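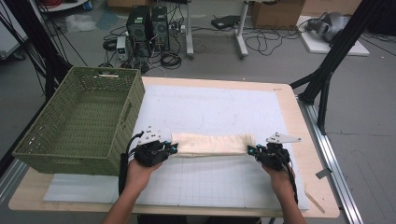

About Fevon

2 min read

Fevon gathers examples of everyday handwork for teams that train robots. Our operators work at a table with a hand-held gripper in each hand and carry out the kind of task a household or a small workshop needs done: folding a cloth, sorting a drawer, packing a box. Each attempt is recorded from start to finish and becomes one example from which a learning system can study the movement.

The company began in a rented hall in Florau with 2 tables. Today we maintain a library of 465 tasks, and cloth remains the largest part of it. Fabric bends, slips and wrinkles differently each time it is picked up, and a system needs to meet a great deal of that variety before it can handle a towel it has never seen.

How We Work

New operators complete 70 hours of supervised practice before their recordings enter the library. Every example is reviewed by a second person. Failed attempts are labeled and kept – many of our clients ask for them specifically.

Our longest-running collection, Follell, is devoted to folding and holds 1,115 reviewed sessions. It was planned together with Tomaszewski, our partner in textile care.

Visits to the Florau hall can be arranged on any day except Sunday. Requests should be sent through the contact form.

14 shares

Contact | © Fevon. All rights reserved. | Back to top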